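Vullel Two-Arm Collection Station

The Vullel station is a fixed tabletop rig for recording manipulation episodes. It carries two arms with parallel-jaw grippers, one camera above the work surface and one at each wrist, and a single controller that writes all streams against a common clock. Recordings are used to train policies that map camera images and joint readings to arm motion.

The default task set covers picking, handing over and placing small household objects. Objects should differ clearly in shape and stiffness. Soft toys are worth including – they deform in the jaws, and a policy trained only on rigid parts tends to grip them badly. Each episode is stored with a text label, an outcome flag and the joint log for both arms.
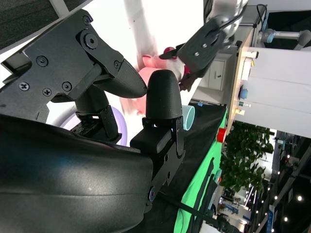

Wrist view with a pink plush object held in the second gripper.
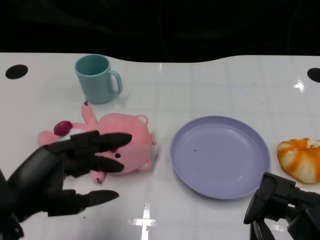
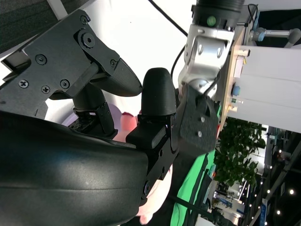
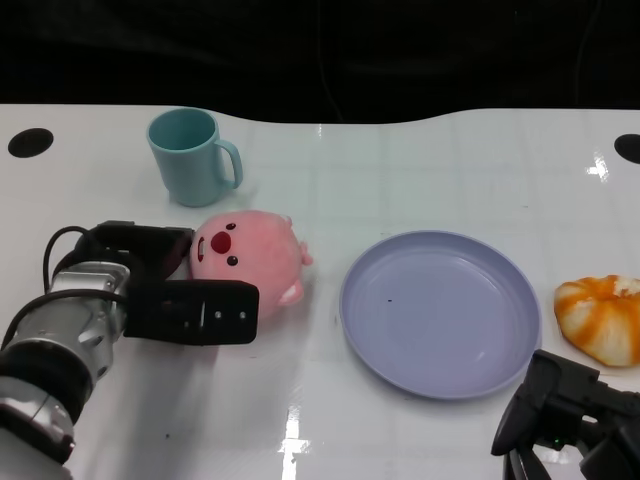
Overhead view: plush pig, teal mug, lavender plate, bread roll.

Text: Coltora documentation desk | Updated November

Episode structure

An episode begins when the operator presses the start pedal and ends on the second press. A typical plush episode runs to 200 control steps. The controller rejects any episode in which a camera stream drops out for more than two consecutive steps, and the rejected file is kept in a separate folder for inspection.

The operator sets the outcome flag at the end of the episode. Failed grasps should be saved and flagged as failed. They are excluded from imitation training by default but can be used to train a success classifier.

Camera placement

The overhead camera gives object layout. It loses detail once a gripper covers the object, and the wrist cameras supply the contact region for that part of the motion. Wrist views also pick up a good deal of background. Moving the station to a new room therefore changes the wrist images more than the overhead ones, and we recommend recording a short top-up set after any move.

Glossy table surfaces are supported. Reflections from ceiling lights should be allowed to vary between sessions – a fixed glare pattern can be learned as a position cue.

Reference set

The Zandcombe reference set ships with the station. It holds 2165 recorded episodes, of which 1367 passed review and carry full labels. The remainder are supplied unlabeled. Object positions were changed by hand between episodes, with no fixed starting grid.

In our bench test, a policy trained on the labeled part completed 86 of 100 single-object pick tasks using objects from the set. Results on other objects depend on size and surface and should be measured locally.

Software

Recording and playback are handled by the Šimkus logger, version 3 or later. Playback shows all camera streams side by side with the joint traces and allows trimming at either end. Trimmed episodes keep the original file and store the new limits separately. Export is by episode or by label.

Calibration takes around ten minutes and is required after any camera or gripper finger is removed. The logger writes the calibration result into every episode header, so files from before and after a change can be told apart.

Supplied with the station

Two arms with grippers, three cameras, controller, start pedal, calibration board, reference set on solid-state drive. The table and task objects are ordered separately.

Related items

Vullel Single-Arm Station
Spare gripper fingers, ridged, pair
Wrist camera bracket
Šimkus logger: release notes
Zandcombe reference set: file layout
Calibration board, replacement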